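June 22, 2026

Slept badly, up at five, and the coffee maker has started doing the thing where it fills the pot halfway and quits. I drank the half pot and read the Calell transparency report on my phone, which was a mistake before breakfast.

They put it out last night, late, the way they always do. I have been waiting for it since the county paper ran the piece on the harassment case, the one where the prosecutor got four months of a woman's messages because her ex-husband's lawyer had convinced somebody they mattered. She wasn't charged with anything. She was the one who had made the complaint. And the company handed the whole pile over, including the messages to her sister and her doctor's office, and then told the paper that it "carefully reviews every request for legal sufficiency."

So I wanted to see what careful looks like in numbers. The report says they got 2263 requests from law enforcement in this state over the period. It says they produced "some data" in 80 percent of them. Some data! That could be a phone number or it could be every word a person typed since high school. There's a footnote on "some data" and the footnote sends you to a help page and the help page sends you back to the report. I went around twice to make sure I wasn't just tired.

I should put down here what I think before I talk to anybody and it gets muddied. I don't think Calell is lying. I think they've picked the one number that can't tell you anything and put it in a very large font. If they wanted us to know, they'd split it by search warrant and subpoena, and they'd say how many people were told about it before their messages went out the door. They say notice is given "where permitted." I'd like to know how often it was permitted and they still didn't get around to it.

Elspeth Galbraith called at lunch. She has read it too, of course, she reads these things like other people read box scores. She's more forgiving than I am. Her line is that a company can't ignore a judge, and if the warrant is signed then the warrant is signed. Fine. I agree with that. But a warrant can be too wide, and companies have lawyers, and those lawyers seem to find their voices fast enough when it's the company's own emails somebody wants. She laughed at that but she didn't argue.

She also wants me to move to Mirus. Everything is encrypted, she says, they couldn't hand it over if they tried. I looked at the Mirus site for most of an hour. Messages are encrypted, yes, if both people have turned it on, and it comes turned off. Backups are a separate switch on a separate page. They keep who you talked to and when, and they don't say for how long. I asked her if she had turned on the backup switch and there was a silence, and then she said she'd have to look. So there you go. Two years she's been telling people it's airtight.

Afternoon. I tried to get my own data out of Calell, just to see what they'd have to give if someone came asking about me. It took 2 tries because the first link expired while I was finding my reading glasses. The file is enormous. It has messages in it that I deleted, or pressed delete on, back when Buchanan was alive and stealing socks off the line. (There he was, in a note to my brother, the whole sock saga. I got a little weepy over a dog in a data file.) Next to each deleted message is a field that says "removed from view." I suppose that's accurate. Removed from my view.

I counted 175 places in the file where it recorded a location for me, and I have had location turned off on that phone since the day I got it. Three of them put me in a town I've driven past and never stopped in. What bothers me is less that they have it and more that it's wrong, and that a wrong dot on a map would look just as solid in front of a jury as a right one. Who is going to stand up and say the dot is guessing? I wouldn't know how to argue with it, and I've been fussing over this stuff for years.

Wrote a letter to our state rep. Tore it up, too angry. Wrote a shorter one asking whether the notice bill is coming back in September or whether it has been quietly put to sleep again. Last session it had a hearing, everyone nodded, and the platforms sent a nice young man who said they supported "the goals of the legislation." I have never seen a bill survive having its goals supported.
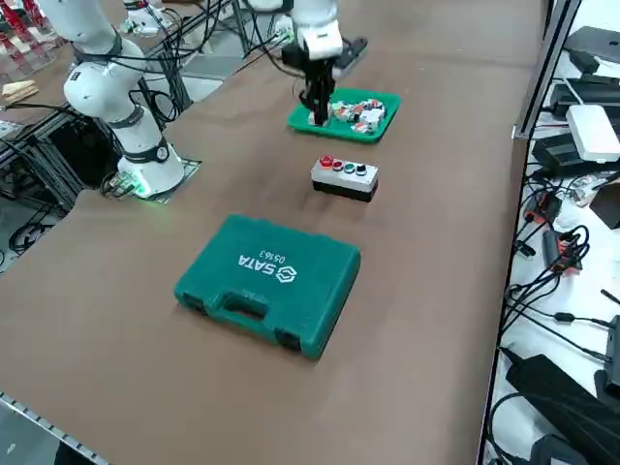

Later

Went back over what I wrote this morning and it still holds, except that I was too easy on them about the footnote.

The evening news had ninety seconds on the report. They read the 80 percent off the screen, said the company "cooperates in most cases," and then cut to a man from Plillus who makes his living selling privacy software and was very worried about privacy. I'm sure he is. Nothing about what kind of data or whether anybody got told. No mention of the woman in the harassment case either, and she lives twenty minutes from the station.

And then under the clip online, the comments. Half of them say nothing to hide, nothing to fear. The other half say they're deleting their accounts tonight. They said that last time as well, and I can see them all still there, announcing it. I don't get to be smug. I have the account open in another tab as I write this, because the library posts its hours there and no place else, and so does my cousin with the baby pictures.

Maybe I'll close it after the baby's birthday. I've written that sentence in this book before, with a different baby.

Elspeth sent a message at nine — on Mirus, naturally, and it took me ten minutes to log in and read it. Her backup switch was off. She has turned it on now and wants me to check mine. I'll do it tomorrow. Also call about the coffee maker, and put the trash out, and print that data file before the second link expires.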